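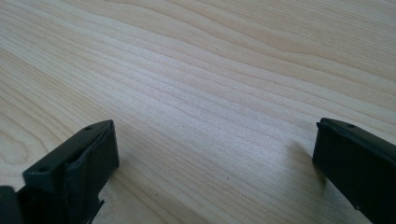 Wood figure is the general term for the visible pattern on the surface of a piece of lumber or veneer. It results from the arrangement of the growth rings, the direction of the fibers, the presence of knots or rays, and the angle at which the log has been cut. The term is often used interchangeably with grain, although in the trade grain refers more strictly to the direction in which the fibers run. In a pale blond tabletop, two kinds of figure may appear side by side: curved, arching lines nested one within another, known as cathedral figure, and narrow parallel bands of tan and cream. Small dark specks may also be present on such a surface.

Formation

A tree growing in a temperate climate adds one ring in each growing season. The wood laid down early in the season is usually lighter and more open, while the wood laid down later is denser and darker. When a board is sawn along the length of the log, the boundaries between these layers are exposed as lines. Lines that lie close together generally indicate slow growth or a cut made at a steep angle to the rings. Widely spaced lines indicate fast growth or a cut made nearly parallel to the rings.

Types of cut

Plain sawing, also called flat sawing, is the most common method and wastes the least material. The saw passes through the log in parallel lines, and boards taken from outside the center show the cathedral pattern, with straighter lines toward their edges. Plain-sawn boards are more likely to cup as humidity changes.

Quarter sawing produces boards in which the rings meet the face at an angle close to 90 degrees. The resulting figure is straight and even. In oak, quarter sawing also exposes the rays as bright flecks. Rift sawing gives a similar straight figure with fewer flecks, at a higher cost in waste.

Veneer may be sliced or peeled. Rotary peeling, in which the log is turned against a long blade, yields broad and irregular figure that is seldom found in solid boards.

Use in tabletops

Makers of tables have long treated figure as a matter of selection. The Verstraete workshop sorted its boards by figure before gluing and kept the arched pieces for the middle of the top. Its order book for June 1998 lists 43 tops, most of them in ash. The Dornico company, by contrast, preferred straight figure throughout, on the grounds that joints between boards were then harder to see.

Anathi Khumalo, in her survey of domestic tables, examined 200 tops and recorded the cut, the species and the finish of each. She found plain-sawn boards in most of the lower-priced pieces. Ghizlane El Sherbiny later questioned the survey's treatment of veneer - several of the tops listed as solid had veneered faces - and a corrected table was issued on 2000-09-01.

Finish

A matte or satin finish scatters light and leaves the figure soft in appearance. Gloss finishes deepen the contrast between bands. Oil tends to warm the color of pale woods, and many clear coatings yellow with age.

See also

Growth ring
Quarter sawing
Veneer
Wood finishing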